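How to Hand the Breaker Bench to a Robot Arm Without Losing the Crew 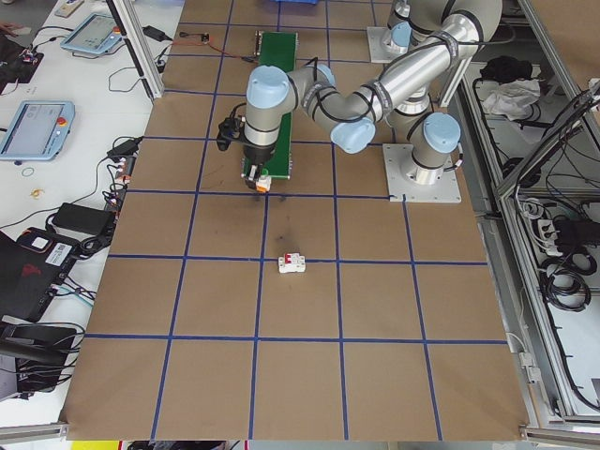
Does the arm mean somebody loses a job?
At Trivham it cost us a chair. Yamuna Joseph used to sit in it and handle breakers all shift, and she now runs the cell and complains about it standing up.

What worked for us, in order:

1. Tell people before the crate arrives. We told them after. I don't recommend it.

2. Let the person who does the job teach the job. Yamuna set the pick points on the teach pendant. The engineer, Aled Morgan, had set them first, and his version treated every breaker like an egg.

3. Mark the table in squares and call them by row and column. "Left a bit" means something different to everyone on the shift.

4. Show everyone the red stop button, then have each person press it. Kiprono Ogola pressed it 5 times on day one - he called it training.

5. Start with a short run. Ours was 211 breakers. The office wanted 400 and had already made the slide.

6. Rewrite the job title and the pay grade in the same week. Ours took until March, and Yamuna brought it up daily.

Keep the old hand tools in the drawer. You'll want them on Mondays.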